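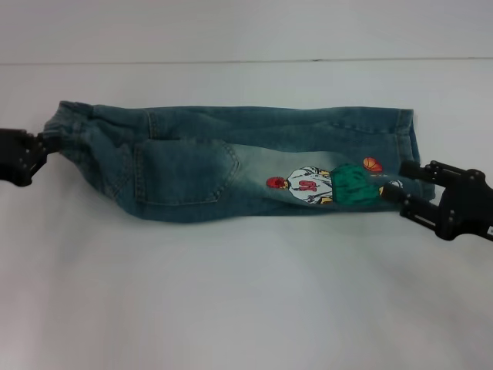 Folding jeans with two arms, part 4: the lengthwise hold

Part 3 ended with both arms homed and the table height saved. This part covers picking up a pair of jeans by both ends once they have been folded leg over leg, and keeping them straight enough to fold again.

You need the two-arm bench from part 1, the flat finger set, and the Ikska controller with the torque limit unlocked. Use an old pair with a printed leg if you have one. The print gives the tracker something to follow on the hem side, and plain dark denim gave us far more lost frames.

Setup

Lay the jeans parallel to the front edge of the table, waist to the left, back pocket up. Set the bench lights so the fabric casts only a soft shadow. A hard shadow along the lower edge gets read as cloth and the right arm will go in too low.

Set the grip points 955 mm apart. Measure your own jeans and change this value before running anything.

Left grip (waist)

The waist end is thick and will not lie flat in the jaw. Let it gather. Close at low speed until the current rises, then stop. Set the limit to 410 mA. Higher values twisted the bundle and pulled the pocket side under.

Right grip (hem)

Bring the arm in diagonally with one finger above the leg and the other below it. Close just inside the hem, 28 mm from the edge. If you grip on the hem seam itself, the fingers ride up on the extra layers and slip during the lift.

Tension

With both jaws closed, move the right arm outward in 1 mm steps. Stop when the left arm reports a change. Wrinkles along the top edge are fine at this stage. Do not try to pull them out.

Hold for 2,000 ms, then log both positions. The Dunovis script writes them to hold.csv in the working folder. If the file has only one row, the left arm timed out; raise its timeout and run the hold again.

Part 5 covers the cross fold.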